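Support > Kevgate Field Rover > Set-Up Guide > Section 8: Choosing and Clearing Open Ground

4th October
By Salim Simiyu

Welcome to the part of the guide that most people want to skip, and I do understand why. The rover is charged, the sun is out, and you would like to see it drive! But a good session outdoors starts with the ground, and the steps in this section go much faster than they read. Please follow them every time you set up at a new site, and again when you come back to an old one after heavy rain.

8.1 Before you unload

1. Get permission from whoever looks after the land, in writing if you can, and keep a copy with your site sheet.
2. Pick level, open ground with a clear view on all sides. Bare dirt or sand is fine as long as it's firm enough to walk on without sinking past the sole of your shoe.
3. Agree on who holds the remote stop. One person holds it for the whole session, and if that person needs a break, the rover stops until it has been handed over out loud.
4. Mark your working area. Keep the marked edge at least 25 meters from trees, poles, fences and anything people might come out from behind.

CAUTION: Never start the drive motors while anyone is inside the marked area, including the person with the stop.

8.2 Walking the ground

Now take a slow stroll over the whole area, up and back in strips, the way you'd mow a lawn. You are looking for stones, holes, soft spots and litter. Litter matters more than you might think (a bit of plastic film wound around an axle can spoil an afternoon), so bring a bag and pick it up as you go. Small pebbles and crumbly clumps of dirt can stay where they are. Anything taller than 5 centimeters should be moved outside the edge or flagged on your site sheet.

Once you're done, go back to the controller and look at the same ground through the forward view. Things that seemed perfectly plain on foot can blend right into the sand from down low, and it's worth knowing that before you set off. 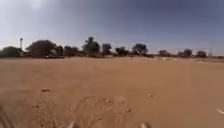

Figure 8-1. Forward view over open sand, with earlier tire tracks and small stones ahead of the rover.

Old tire tracks deserve a moment of your attention too. Where wheels have circled over one patch, the surface can be looser than the ground next to it, and the Noler wheel set will dig in if you keep turning there. Start your first run on smooth ground, and shift your turning point now and then during the day.

NOTE: If distant trees or poles look soft in the forward view, wipe the lens with the cloth from the Ogola kit and look again. If they still look soft, write "reduced view" on the site sheet and stay at walking speed.

8.3 First movement

1. Stand outside the marked edge, with the rover in plain sight.
2. Press the remote stop once and check that the status light turns red. Release it and wait for green.
3. Drive straight ahead for one rover length, then stop with the remote, and do this even if you tested it indoors this morning.
4. Make one wide turn in each direction at the lowest speed setting.
5. Raise the speed one setting at a time. The range limit is 500 meters, but please treat your own eyesight as the real limit and bring the rover back well before it becomes a speck.

CAUTION: If a person or an animal crosses the marked edge, stop first and talk afterward. Don't try to steer around them.

8.4 Leaving the site

Bring the rover to a full stop, switch off the drive motors and put the cover on before you carry it out. Rake over any deep ruts, take your markers and your bag of litter with you, and fill in the last box on the site sheet while you still remember everything. Sites in the Edunau program also need the landholder's initials.

Related sections
Section 7: Pairing and Testing the Remote Stop
Section 9: Working Near Paths and Roads
Noler Wheel Set: Fitting and Tire Care
Cleaning the Lens With the Ogola Kit
Site Sheet, Blank Copy (revised November)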